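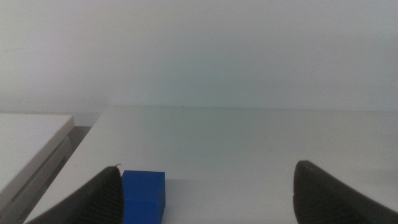 # Cenik bench notes and recordings

Hello! I'm Lærke Oddsson and I look after this folder. It holds the wrist camera recordings from the Cenik bench at Benow, plus the notes we kept while part of our sorting work moved over to an arm. I've tried to write it so that somebody from the packing side can read it as easily as somebody who wants to train a model. If a bit is dull for you, skip it.

Last updated 2024-04-09.

## What's in the folder

- `episodes/` - 1358 recordings, one pick attempt each, wrist camera only
- `labels.csv` - one row per recording, with the outcome and who was on the bench
- `shift_notes/` - 66 short notes typed up by the people working next to the arm
- `old_rota/` - how we split the sorting work before (kept for comparison, please don't delete it again)

Of those recordings, 1253 are marked `usable`. The rest are still in there with `usable = no`, mostly because someone hit stop early or the gripper settings were changed halfway through. I'd rather you had them and could ignore them.

## The job itself

Benow sorts and repacks sample parts for Delacroix. Most of the parts are small and there are a lot of them, and until last August all of it was done by hand by whoever was on the early shift. The arm now does the first pick, from the bench into a tray. People still do the checking, the bagging and anything with an odd shape.

For practice runs we use plain coloured blocks on a white bench. They're easy to see and nobody minds if one goes on the floor. A blue one is the usual choice, and the practice runs have `part = block` in the labels. Please don't mix them with the real parts when you work out success rates! I did that in my first report and it made us look far better than we were.

## What changed for us

This is the section I get asked about most, so I'll be a bit longer here.

The early shift used to be four hours of picking with a break in the middle. Now it's closer to an hour of setting up and then a lot of short visits to the bench. Some people love that. Ayman Semaan, who had the sorest wrists of any of us, has moved over to checking and wrote a good chunk of the shift notes (his are the ones with proper punctuation). Others miss having one steady job and a radio on, and they've said so in the notes. I've left those comments as they were written.

A few things we hadn't planned for:

- You get interrupted more. The arm stops and waits, and it's always when you've got your hands in something else. We've since changed the alert from a buzzer to a light.
- Checking is tiring in its own way. We cap it at two hours and then swap.
- New starters weren't learning the parts, as picking was how everybody used to learn them. They now do their first two weeks by hand, same as I did.

No hours were cut when the arm came in, and that was agreed in writing before it was switched on. The rota did change though, and for two people the new start time was a real nuisance with school runs. We sorted one of them out. The other is still open.

## Labels

`outcome` is one of:

- `picked` - part ended up in the tray
- `dropped` - it was lifted and then lost
- `missed` - the fingers closed on nothing
- `stopped` - a person ended it

`bench_person` is a code, and I keep the list of who is who. It's there so we can see whether some setups work better than others. Managers at Stastness (they run our sites) have agreed in writing not to use it for appraisals. If you're given a copy of this data, the same goes for you.

## Known problems

The wrist camera sees very little past the fingers, so you often can't tell from a recording where the tray is. Lighting is much the same throughout, and I wouldn't trust a model trained on this near a window. The clocks on the bench computer and the label machine were out of step for the first stretch - use the row order there and ignore the times.

Recordings were supposed to be capped at 2000 frames each. A handful run over and I haven't trimmed them yet.

## Asking for changes

Put a note in `shift_notes/` or come and find me by the bench. If you're in a shift note and want it taken out, tell me and it goes the same day, no form to fill in. For anything about the label columns ask Ayman first, he knows them better than I do.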